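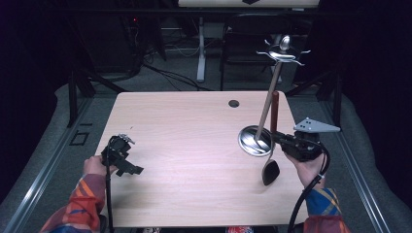
At the table, a gripper in each hand.

Film with Live Orchestra: Frequently Asked Questions

These answers apply to all screenings with live music given at Asanex Hall by the Zarnholm Orchestra. Questions about the chamber series and the schools' concerts are dealt with on separate pages.

THE PERFORMANCE

What is a film with live orchestra?
The complete film is shown on a large screen above the platform. The recorded music is removed from the soundtrack and the orchestra plays the score in its place, in time with the picture. Dialogue and sound effects are heard through the hall's loudspeakers as usual.

Is the whole film shown?
Yes. We do not present shortened versions. The end credits are also played in full, and as the orchestra continues until the last bar we ask that audience members remain seated until the house lights come up.

Which film opens the season?
The season opens in November with Timo, a drama set in a fishing port, with a score for strings, two harps and solo clarinet. The composer, Damián Huerta, has prepared a new edition of the music for concert use. It includes a passage for the harbour sequence that was recorded for the original release and left out of the final mix.

Who conducts?
Daniyal Zaidi conducts all performances this season unless the event page states otherwise.

How does the orchestra stay in time with the film?
The conductor works from a small monitor showing the film with added markers, which indicate the start of each cue and the main points where music and picture must meet. Some scores are also performed with a click track, heard by certain players through an earpiece. Timo is given without a click track at the composer's request, so the tempo may differ slightly from one evening to the next.

Will the music sound the same as the soundtrack album?
Not always. Albums are often edited for home listening, with short cues joined together and others left out. They may also contain songs that appear in the film only briefly. In performance you will hear the music in the order and at the length required by the picture.

What happens to songs in the film?
Songs that the characters hear on a radio or in a bar are normally left in the recorded soundtrack. The orchestra does not play during these passages. Where a song has been arranged for live performance, the name of the singer is given on the event page.

Are subtitles shown?
English subtitles are shown at all performances. A full orchestra can make quiet dialogue harder to follow, particularly in the front stalls, and subtitles have been well received by our audiences.

Is there an interval?
There is normally one interval of twenty minutes. Its position is agreed with the film's distributor and cannot be changed by the hall.

BOOKING

How many seats are there?
Asanex Hall has 900 seats for film performances, of which 359 are in the balcony. The choir seats behind the platform are not sold for these events, as the screen cannot be seen from them.

Where are the best seats?
The balcony gives the clearest view of both screen and players. In the first few rows of the stalls the screen is high, and some people find it uncomfortable to look up for the length of a film. Seats with a restricted view are marked on the plan and sold at a lower price.

When do tickets go on sale?
Members may book before general sale opens. Dates for both are published with the season brochure and sent by email to everyone on the mailing list.

Is there a limit on the number of tickets I can buy?
Groups are welcome and there is no upper limit for most performances. For the opening night of Timo, members' priority booking is limited to 2 tickets per membership. The limit is lifted when general sale begins.

Can I return or exchange my tickets?
Tickets may be exchanged for another performance in the same season up to noon on the day before the event. Refunds are given only if a performance is cancelled or moved to another date. If a performance is sold out, the box office will try to resell returned tickets on your behalf, but cannot promise to do so.

Do you offer concessions?
Reduced prices are available to students, people under 18, people receiving certain benefits, and anyone attending as an essential companion. Proof may be requested at the door. Concessions cannot be combined with the group rate.

VISITING

When do the doors open?
The foyer and café open at 5.30 pm for evening performances. The auditorium opens half an hour before the start.

What if I arrive late?
There are no advertisements or trailers, and the film begins at the advertised time. Latecomers are admitted at the first suitable point, which is chosen with the conductor. In some films this is not until the interval - a relay is shown on a screen in the foyer.

Are the performances suitable for children?
Each film carries its usual age classification and this applies in the hall exactly as it would in a cinema. Timo is not recommended for children under 12. Every person entering the auditorium must have a ticket, including babies.

Can I bring food and drink?
Drinks in the plastic cups supplied at the bar may be taken to your seat. Hot food and popcorn may not. The microphones on the platform are sensitive and performances are sometimes recorded.

May I take photographs or film the performance?
Photographs without flash are permitted during the applause. Photography and recording of any kind are not allowed while the film is being shown, under the terms of our licence with the distributor.

ACCESS

Is the hall accessible to wheelchair users?
There is level access from the street to the foyer and stalls, and a lift to the balcony. Wheelchair spaces are available on both levels and should be booked by telephone or email so that staff can confirm the sightline to the screen.

Is there a hearing loop?
An infrared system covers the whole auditorium. Headsets and neck loops may be borrowed from the cloakroom against a returnable deposit. Two mixes are offered on request: one balanced as in the hall, and one with the dialogue raised.

Are there relaxed performances?
One matinee of each film is given as a relaxed performance, with the lighting kept at a low level, no restriction on leaving and returning, and a reduced volume for sound effects. A quiet space is provided in the Mohmand Room on the first floor.

Do the films contain flashing images?
Warnings are placed on the event page and at the auditorium doors. Timo contains one sequence with repeated flashes of lightning, shortly after the interval.

TALKS AND THE SCORE

Is there a talk before the concert?
A free talk is held in the Mohmand Room before each opening night. Damián Huerta and Daniyal Zaidi will discuss the music for Timo and the preparation of the new edition. Places are limited and must be reserved in advance, including by members.

Can I see the score?
A study copy of the Timo score is kept at the information desk during the run and may be read there on request. It may not be copied or taken from the building. The orchestral parts are hire material, and enquiries about them should be sent to the publisher.

Is a recording available?
The original soundtrack album is sold in the foyer on CD and vinyl while stocks last. No recording of the concert edition has yet been issued.

How can I suggest a film for a future season?
Suggestions may be sent to the programming office by email. We read all of them, but cannot reply individually. Please note that many films cannot be presented in this form, either through a lack of surviving orchestral parts or where the music was never recorded separately from the dialogue.

My question is not answered on this page. Whom should I contact?
Please contact the box office, which is open from 10 am until 5 pm and, on performance days, until the start of the second half.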